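Robots on the packing floor: your questions, my answers

Updated 2020-10-10

I'm Jocelyn Rivera and I run the day shift at Konora, the kitting and packing shop out on the east side of Stosstead. Since we put in the first arm back in July I've been asked the same things in the break room, in the parking lot, and once at my kid's dentist. So I wrote them down. If yours isn't in here, come find me (I'm usually by the label printer, swearing at it).

What do the arms do all day?

Small stuff, mostly. We pack craft and hobby kits for Dumlao, and those kits are full of bits that need to be picked out of a tray and set in the right pocket of a box. Before July that was all fingers and thumbs. Now the arms take the plain repeat picks, and people take everything that's fiddly, floppy or weird. Which is a lot of it! String is still ours. Anything that tangles is ours.

How many are there?

We have 2, both at the end of line B. There was talk of more for the holiday rush and I said let's get these ones behaving first.

Did anyone lose their job over this?

No. There are 50 of us on the floor, same as in spring. What did change is that we didn't bring in as many temps over the summer, and I'm not going to pretend that's nothing, because some of those folks come back to us every year and they noticed. I called the regulars myself. A few came on for returns work instead, a few found something else.

What happened to the people who were on line B?

6 people worked that end. Two of them now run the arms, meaning they load trays, clear jams and tell the thing to try again. The others moved to final check and to the custom orders bench. Zawadi Mohamedi went to custom orders and says she'd have gone years ago if there'd been a spot. One person wanted to stay on hand packing and did, over on line A, and that's fine too.

Does running an arm pay more?

Yes, once you've finished the training and been signed off. It's a step up on the same pay scale we've always had. Ask me for the sheet, it's one page.

Do I need to know computers?

Not really. If you can set up a new phone you can work the screen. You pick the job, you check that the tray matches, you press start. The setup for a brand new kit gets done by the Teltasix tech, who comes in for it, and you're welcome to hang around and watch — I do, every time, and I ask too many questions.

Why do they practice new jobs in a simulation first?

Because a bad grab on a screen costs us nothing. When Dumlao sends a new kit, the tech builds the parts on the computer and lets a pretend arm have a go at them before we clear any floor space. I thought it was a gimmick. Then I sat through one session and watched the fingers come at the same piece from a bunch of silly angles, and I was glad we weren't sweeping it up in real life. It isn't perfect, mind you. Real cardboard bends and real trays get bumped by real elbows, so we still do a slow run on the floor before anything goes live.

Are they fast?

Slower than a good packer, pick for pick. People are always surprised by that. What they do is keep the same pace after lunch. Line B's best day so far was 2000 kits, and that was with people at both ends working their tails off, so please don't let anybody tell you the robots did it.

Are they safe to stand next to?

Stay behind the yellow line while the light is green. If you need to reach in, press pause, wait for the light to go amber, then reach. Sleeves pushed up, lanyards off, and that goes for visitors and for me. Anybody can hit the red button at any time and you will never be in trouble for it. I've hit it over a dropped glove.

My hands hurt less lately. Is that the arms?

Could be! A couple of people have said so. The tray-to-box picks were the worst thing we had for wrists, and we also started swapping stations every break, so I can't tell you which one did it. Keep telling me either way, and if something hurts, tell me that day and don't save it up.

Is the company watching how fast I work now?

The arms keep a log of their own picks and their own misses. There's no log on you. I asked for that in writing before we signed, and the page is pinned up by the time clock.

What if I have an idea for what they should do next?

Put it on the whiteboard by line B. The tray tilt was a whiteboard idea, and it cut our jams way down. The one about fetching coffee has been noted, several times, in several people's handwriting.
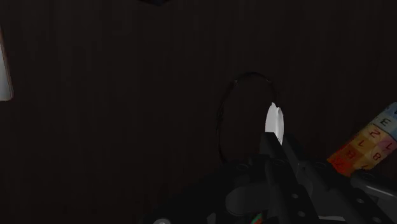

Who do I talk to if I want to train on the arms?

Me, or Zawadi if I'm out. Put your name on the sign-up sheet by the time clock and we'll find you a slot in the next group. Training is on paid time, during your normal shift.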